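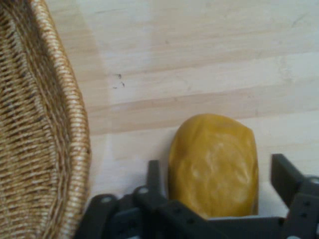 A woven basket with a braided rim.

Tedar Man Still Undecided On Neighbour He Has Loathed For Years

TEDAR – Stressing that he prefers to keep an open mind, Fidel Sepúlveda confirmed in October that he would need to hear more from Gebremedhin Kumsa before forming an opinion of him. Sepúlveda has so far sent council 40 letters on the colour of Kumsa's fence, one of them running to 1,000 words.
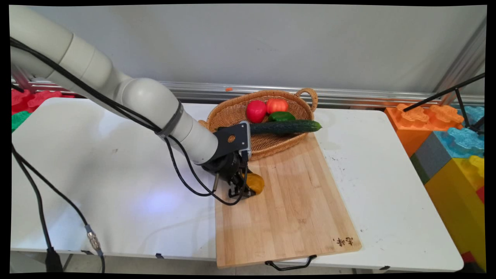
"I've got nothing against the bloke," said Sepúlveda, who has also organised a petition with 50 signatures – most in the same handwriting. "I'm only asking questions, and I'll keep asking them until he moves to Tapia."

Kumsa said he thought the letters were from the gas company.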